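January 22, 2018

Boiler pressure down again at breakfast. Topped it up through the filling loop and wrote the time on the card. The expansion tank was replaced in June, so I do not suspect the tank. A slow leak under the back hallway is more likely, and I will not know until the boards come up.

Spent the morning on the paint for the Drumdale kitchen. The first batch of limewash dried too chalky on the test board and came off on a damp cloth. Mixed the second with less water and a little casein, let it stand for 2 hours, then brushed two thin coats on the same board next to the first. The second holds. Color is still wrong. Wet, it matches the chip Quansah sent over. Dry, it goes up by a step or more and loses most of its yellow. I have started keeping dry samples only, labeled on the back with the pigment weight, because I was fooling myself with the wet ones.

Pigment so far: 58 grams of green earth to the small bucket. Raised it to 200 for the third batch to see where the ceiling is. Too much. It dragged under the brush and dried in bands. The answer is somewhere between, and I would rather creep up from the low end than down from the high one.

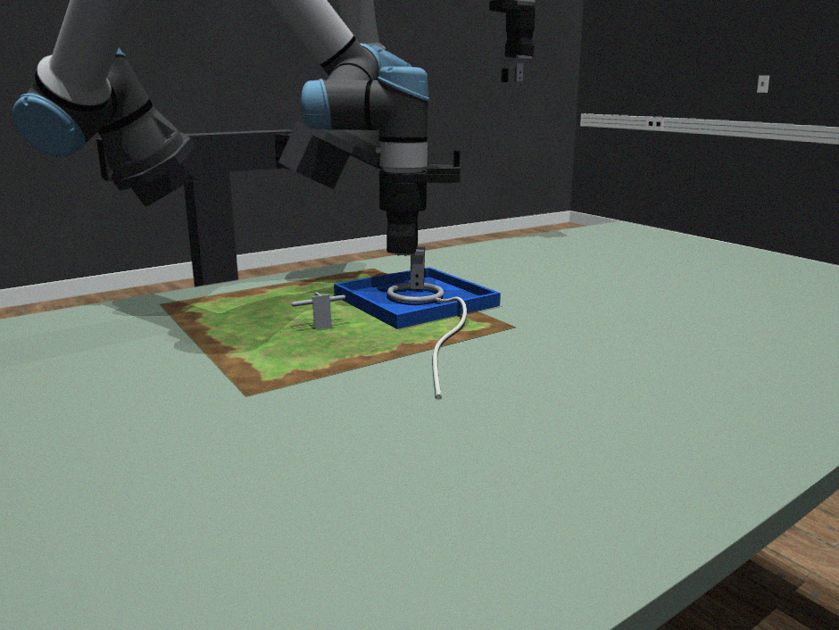

Color on a large flat area reads differently from color on a board the size of a book. I keep having to relearn this. A pale green can pass for white on a small sample and then take over once it covers a whole surface, as it does on the big table, where the top is pale and the side edge comes out darker against the brown plank floor. The kitchen has the same kind of floor and one long wall. I should expect the wall to look greener than any sample I hold up to it, and the return by the window to look darker than the wall even with the same paint on both. Plan is to mix one step weaker than the sample I like.

Ignacio Whitfield called after lunch about the plaster. He wants the long wall left another week. His meter still gives a high reading near the baseboard, and limewash over damp plaster will bloom. I agreed. That moves the first coat back and leaves me free to do the pantry ceiling, which has been dry since the fall.

Drove to Ririer for a new block brush. They had the wide one in stock but with synthetic bristle, which does not carry enough wash. Ordered natural.

Evening: cleaned the buckets, covered the second batch with a film of water, put the lid on. Pressure at 9 was lower than I left it this morning. The boards will have to come up.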